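Week 9 handout: teaching the delivery robot to keep to the footpath

Hello again, everyone, and well done getting through the mapping exercise, which I know was a bit of a slog! This week we're back in the simulator, in the street level we've been calling Medina, and your job is to get your little courier rolling straight along the pavement without kissing the kerb or anything that's standing on it.

Start with the steering gains Renji left in the shared folder — they're on the cautious side, but they'll do — and set your random seed to 2,222 so we can all compare runs over a cuppa. Give each version of your planner 20 runs before you change anything (I do mean it, Trygve).

Look at the view below before you write any code, and have a think about which things your obstacle layer ought to notice first.

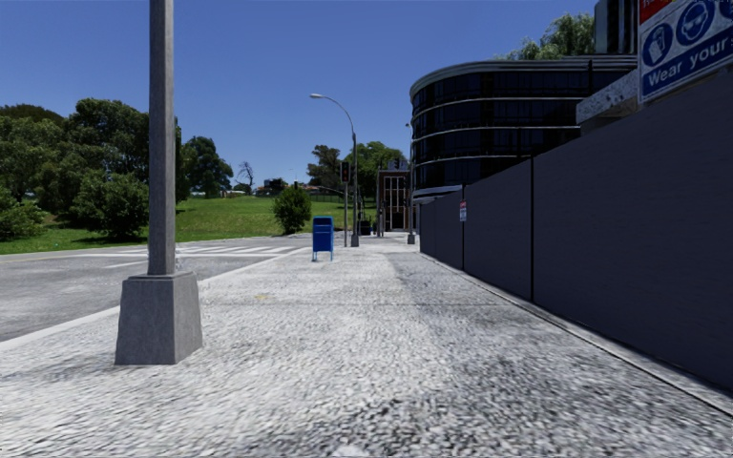

Fig. 2. Simulated street, with the mailbox and lamp posts on the pavement and the hoarding at right.

Bring your plots to the lab in whatever state they're in. Niloufar and I will be there from 2 pm.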